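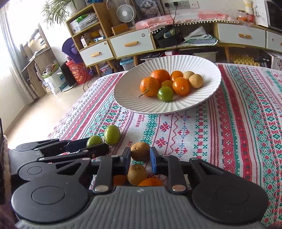
Tangerines, kiwi-ish brown fuzzies and two greens on the cross-stitch cloth.

I have been waiting for tangerine season since roughly the end of July, and I am going to be insufferable about it for the whole of this post, so settle in!

It started with the tablecloth. I'd wanted one with proper old-fashioned cross-stitch bands on it for years, the kind my aunt used to bring out when people were coming (and put away again the second they left, in case anyone breathed on it). I found mine on a back shelf at Soliman, folded up under a stack of very sensible beige things, and I must have said "oh!" out loud, as the man at the register looked over. Red, green, teal, pink, little diamonds, zigzags, small flowers, and a short white fringe. The word HANDMADE is printed right on the cloth in red, in several places, with some smaller script beneath it. My sister thinks that's hilarious. I've decided I love it.

Once a cloth like that is on the table, it needs fruit. I don't make the rules. A vase of flowers disappears against all that pattern, and I tried candles last winter and they just looked nervous. But a big white dish with a ribbed rim and a heap of orange in the middle — that holds its own from across the room. The white gives your eyes a place to rest and the oranges do all the shouting.

So off I went to the market with two bags and no list. The stall I like is the one at the far end, under the Trundetti sign, where they let you pick your own and don't sigh at you while you do it. I went for tangerines with the leaves still on, wherever I could find them. A leaf on a stem makes me absurdly happy. Then green fruit, because a bowl of nothing but orange starts to look like a traffic cone, and then a few small brown ones for the quiet notes. 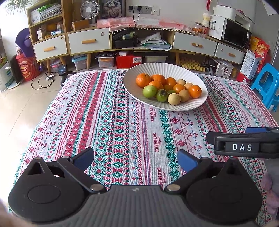 Edin Babić
Home cook and keeper of this blog

Now, the piling. I have opinions about the piling! The biggest, bumpiest orange goes down first and off to one side, never in the middle. Everything else leans on it. After that I tuck the greens in where there's a gap, and the small tan ones go wherever they'll stay without rolling. If something won't sit still I turn it upside down, and if it still won't sit still I eat it. You want it to look as though you came in from the market and tipped the bag out, but if you really do tip the bag out you get bruises and one tangerine under the radiator until spring (ask me how I know).

I like a few pieces loose on the cloth, too. Kiwis are great for this, all that brown fuzz next to the red stitching. People pick up a loose piece of fruit in a way they won't take one from an arranged bowl, and then they're peeling it and talking to you, and then you've got company for the afternoon.

That happened with Amanuel Kassa from upstairs, who came down to return my big pot and stayed through four tangerines. He told me his mother dries the peel on a plate over the stove and drops a strip of it into black tea. I've been doing it every morning since and the kitchen smells incredible. Use the thin-skinned ones for this. The thick, bumpy peel takes forever and goes leathery on you.

A few practical bits, as I had questions under the last post. I keep the fruit out of direct sun and turn the pile over every couple of days, checking for soft spots underneath. Kiwis ripen faster sitting right up against apples or bananas, so if yours are hard as golf balls, that's your answer. The cloth gets a cool wash and goes over the back of a door to dry, and I iron it from the wrong side with a towel underneath so the pattern doesn't go flat. For tangerine juice on the white parts, cold water right away, then a bit of plain soap. I bought the fancy Vostlow stain bar and I can't say it beat the plain soap, though it does smell lovely.

And cake! If the bowl gets ahead of you, boil two whole tangerines until they're completely soft, blitz them skin and all (pick the seeds out first), and stir them into your usual almond cake batter. It's damp and a tiny bit bitter and it gets better on the second day. I'll write it up properly once November is done and I've made it enough times to give you real quantities. For now I'm still going by eye, and the last one was in the oven almost 100 minutes before I trusted it.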